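Jamen Opens Refitted Workroom in Prarstead With New Carpet and Longer Hours

PRARSTEAD, Monday, April 24, 2023 – Jamen, the shared workroom run by Son, has reopened on the second floor of the Zudatora building after a refit that began in January. The work covered the floors, the lighting and the storage wall, and added 18 lockers for members who leave tools and materials overnight.

The old vinyl floor has been taken up and replaced with gray striped carpet. Members had asked for a quieter floor for years, mainly because of the offices downstairs. The carpet was laid in two stages so that half of the room could stay open while the other half was being done.

"The noise was the complaint we heard most," said Ratree Paisan, who manages the workroom for Son. "We tried mats first and people kept tripping on the corners. Carpet over the whole floor was the simple answer."

The cutting and soldering benches have moved to a separate area with a hard floor, next to the freight elevator. Anyone using glue or paint is asked to work there as well.

"I kneel on the floor a lot when I'm putting something together, so for me it's a big change," said member Wichai Yensuk. "I'd still like a few more outlets on the window side."

Three more outlets on that side are planned, and Son expects to have them in before the summer. Heavy items should be lifted across the carpet and not dragged.

Jamen has 111 members. Weekday hours now run until 10 p.m., two hours later than before, and the room will also open on Saturday mornings. Membership fees stay the same. Members who had a shelf in the old storage closet should pick up a locker key at the front desk.

Visitors can see the room on weekday afternoons without an appointment. Questions about membership or bench bookings go to Lamduan Suwannarat at the Jamen front desk.

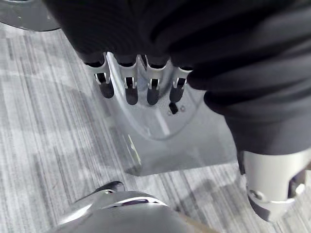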